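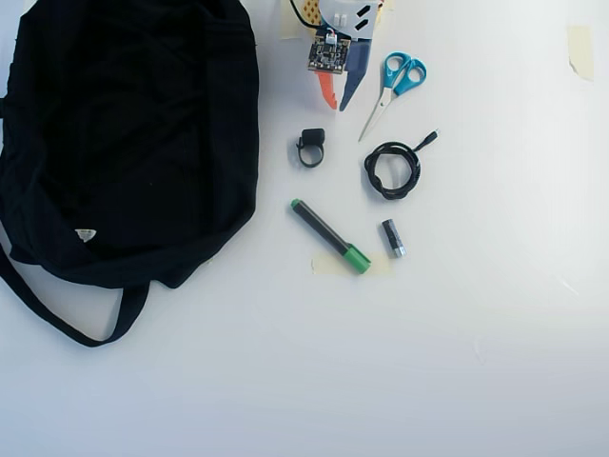

List: Conneely Makers and Menders
Subject: Re: Packing list for the paper creatures table

Replying to the list so that everyone doing a table at Bultcombe in June has the same information. I have left the original message in and answered under each part.

> Hello all. I have put my name down to run the paper creatures
> table at the Bultcombe library open day and I have not done
> one before. I have the handout from Varby but it only covers
> the building steps. It doesn't say what to bring or how to
> carry it.

The Varby handout was written for people who already had the kit on their shelves, so the packing side was left out. The building steps are fine as they are. I would skip step 8, the folded tail. It takes longer than everything before it and most of the tails come off on the way home.

> First question. Do I need a hard case? I was looking at
> plastic toolboxes and they are not cheap once you get up to
> a useful size.

No. I use a soft black fabric bag with a long strap and have done so for years. It goes over the shoulder and leaves both hands free for doors, and when it's empty it takes up very little space. A toolbox has to live somewhere during the session, and on a small table that somewhere is usually a chair that a child needs.

The drawback of a soft bag is that it has no shape, so anything flat gets bent. I put two pieces of stiff cardboard down the back, cut to the width of the bag, and the paper and precut pieces go between them. The boards go in a small lidded box and the box goes in next. Scissors go in last, in a pencil case, blades closed.

If you are using a black bag, don't put black wire in it without a pouch. I lost a battery lead in the bottom corner of mine at Tredodport and did the whole session with the spare. It was in the seam where the lining folds over. Now all the leads are in a clear zip bag.

> Second question. How many kits should I make up? The library
> says they expect 80 people over the day but I don't know how
> many of those will stop.

Go by chairs and hours instead. You will have a table that seats 8, and a creature takes most of an hour if the child decorates it. Make up enough for each sitting to be full and then 11 spares on top. The spares are for torn pieces and for younger brothers and sisters who were not going to take part and then do. Whatever is left can go back on the shared shelf.

Don't make up 80. I know somebody will suggest it. The precut pieces fade if they are kept near a window, and we had a carton of them go that way already.

> Third. What do I do about the circuit boards? I understand
> they are shared and have to come back.

Yes, the boards are shared and they all come back. The children keep the paper and cardboard parts. Say so at the start of each sitting, before anyone has attached anything. It goes over much better then than it does at the end.

Please do not let anyone glue a board. Tape is fine, and masking tape is the best of the tapes because it peels off without taking the paper with it. Clear tape leaves a gum on the contacts that has to be cleaned off by hand, and I am the one who does it. When a child wants to unplug a lead, have them hold the white connector and pull on that. Pulling on the wires is how we lost most of the ones we have lost.

Count the boards into the box at the end of each sitting and write the number on the sheet in the lid. If you are one short, look inside the creatures first.

> Fourth. Colors. The handout says any colors will do, but is
> there something that works better than others?

Strong ones. Navy for bodies and orange for legs or beaks has been popular, and dark cardboard hides fingerprints. Patterned paper is good for wings and for covering mistakes. The yellow with the grid is useful because children who are nervous about cutting can follow the lines. Leave the pale blue at home – it looks gray under library lights and always comes back unused.

Ordinary construction paper is too soft for legs. If the creature is going to stand up with a board on it, the legs need cardboard.

> Fifth. Should I tape things down? I saw a table at the
> Tredodport day where the sample was taped to the tabletop and
> I wondered if that was to stop it from being taken.

Partly. The main reason is that the sample has a wire on it, and if someone catches the wire with a sleeve the whole thing goes on the floor. One bit of masking tape beside it is enough. Tape it near the back edge of the table where it can be seen from both sides. Ask the library before you tape anything to their furniture. Bultcombe's tables have a smooth white top and I have never had a mark left on one, but they like to be asked.

Peel the tape up the same day. Left overnight it gets harder to shift.

> Last one. Scissors. Can I rely on the library having some, or
> do I bring our own?

Bring our own. The library's are kept at the desk and they are the kind that fold paper instead of cutting it. Ours are in the second drawer at Conneely, in the tub with the rulers. For your own use take a pair with bright handles. I went over to teal blue after leaving two black-handled pairs behind in one season, both of them under other people's bags. You can spot a bright handle from across the room when you are packing up.

Keep your own pair by you for the thick cardboard. The children's scissors won't go through it and they will ask you to do it, so it saves time to have the hard pieces cut before the doors open. Cut the points a little blunt.

A few things you didn't ask about.

Put your bag on the table while you set up and then get it off the table before the first sitting. On the floor the strap is a trip hazard, so tuck it inside the bag or hang the bag on the back of your own chair. I have seen a long strap pull a chair over when a child stepped through it.

Set up from the back of the table toward the front. Sample first, then the boards in their box, then scissors and tape where you can reach them, and paper last. If you put the paper out first everything else ends up on top of it.

Label your bag. A lot of us have plain black ones, and the only thing on them from the shop is a little white tag in the seam that can hardly be read. I tie a piece of orange yarn to the handle. Please choose something other than orange.

Bring a trash bag. The library bins are small and the offcuts fill one before lunch.

The room is open from 8 in the morning and there is a cart by the side entrance, but it is often out with the book deliveries. If you are carrying everything in one trip, two bags of medium weight are easier than one heavy one on those stairs.

> Thanks in advance. Happy to have replies on or off the list.

On the list is better, so the next person can find it. If anyone from the Varby group still has the original cutting templates, the ones on thick card, could they bring them to Conneely before the end of the month? Ours have been traced around so many times that the legs are coming out thinner than they should.

Conneely kit shelf

--
To leave this list, send a blank message with the word unsubscribe in the subject line.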